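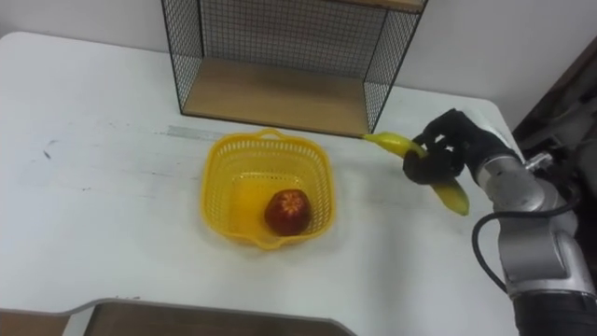

SECTION 4 - PLACEMENT AND WALL CLEARANCE

Applies to all Prinari countertop dehumidifiers

4.1 Before You Begin

Allow the unit to stand upright for 40 minutes after unpacking. Keep the packing material until the first drain cycle is complete.

4.2 Choosing a Location

1. Select a level surface rated to hold at least 32 pounds.
2. Leave 11 inches of open space behind the rear grille. Open wire shelving may stand beside the unit, but solid cabinets must be kept clear of both side vents.
3. Confirm that the power cord reaches a grounded outlet without an extension cord.

CAUTION: Do not operate the unit on its side or on a sloping surface. Water may enter the motor housing.

4.3 First Start

1. Slide the water tank in until it clicks.
2. Close all windows and exterior doors in the room.
3. Press POWER, then set the humidity target. The factory setting is 70 percent.
4. Check the tank light. If it stays red, remove the tank, seat the float again and repeat step 1.

NOTE: A low hum during the first hour is normal - a rattle is usually a loose tank.

4.4 Continuous Drain

The drain hose is sold separately under the Skeltia name. Fit it only with the unit unplugged, and see Section 6 for hose routing.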